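Wurneo Help > Student Builds

Search questions Search Clear

3 min read

Marker pose jumps when the gripper gets close. Is there a fix that doesn't mean reprinting everything?

Posted September 2018 by Anselmo Conceição

I'm on a student team building an assembly cell for the Surkham challenge. The parts are white and each one gets a square marker. There is also a flat sheet with four markers on the table, and we use it as the reference for everything else. From the fixed cameras the poses are steady. Once the arm moves in and we switch to the wrist cameras, the pose of the part tilts back and forth between two answers. Position stays within 2 mm, but the angle flips.

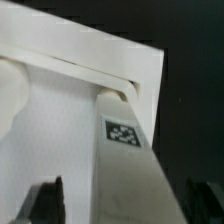
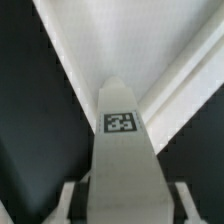
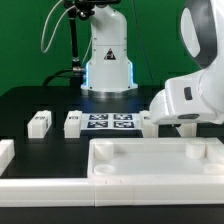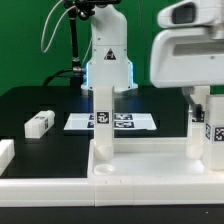 The first two are wrist views and the last two are from the fixed cameras.

Things I have tried so far:

Recalibrated the wrist cameras. Reprojection error went down a little, the flipping stayed the same.

Turned the exposure down. The white parts look better, but detection drops out more often.

Averaged over 24 readings. This is worse, as the average of two wrong-ish angles is a third angle that fits neither.

I logged one full run and got 2599 detections. In 247 of them the angle was on the wrong side. Almost all of those are from the last part of the approach. We do the insertion on that pose, so one bad reading at the wrong time stops the run. Our club used the same code in July with bigger markers and I don't remember seeing this, but we were not logging then.

I would like to keep the markers we have. The parts are already labeled and the size is in the rules we were given.

2 answers

Cinzia Pellegrini
Accepted

What you have is the planar pose ambiguity. A small flat square has two poses that project to nearly the same four corners, and with a bit of corner noise the solver picks either one. Recalibrating won't remove it. Averaging makes it worse, as you found.

Do this in order:

1. Use a solver that returns both solutions along with the error for each. If you are on OpenCV, check whether your version has the IPPE method. If it doesn't, the original code is small enough to port in an evening.

2. Compare the two errors. If one is clearly lower, take it. If they are close, don't decide from that reading.

3. When they are close, pick the solution nearer to what you already know. You have a good pose from the fixed cameras and you have the arm's joint angles, so you can predict what the wrist camera should report. Reject anything more than 15 degrees from the prediction.

4. For parts standing upright on a surface you know, skip the full solve and fix the two tilt angles. Then you are only solving for position and one rotation. This helped us the most.

Also turn on subpixel corner refinement if it's off. Blurry corners close up are a separate problem from the flipping, but they feed it. Check the focus distance of the wrist cameras. Ours was set for much farther away than we were working.

One question: is your sheet really flat? We taped ours at the corners and it lifted in the middle. Glue it to something stiff and measure again before you trust it as the reference.

Jelínek

Bigger markers. We had this and went bigger and it went away.

Comments on this answer

Anselmo Conceição: Can't, the size is fixed by the rules.

Jelínek: Then put two on each part, on different faces. With two that aren't in the same plane the flip goes away. Assuming the rules allow two.

Anselmo Conceição: I'll ask. Update on the other answer: steps 1 to 3 are in and I'm working on step 4. The sheet had lifted on one side, so all the reference poses have to be redone first.

Cinzia Pellegrini: Redo the camera to arm calibration after that too, if you used the sheet for it.

Related questions

Fukeck board drops the second camera after a restart
Marker IDs swap when two parts are side by side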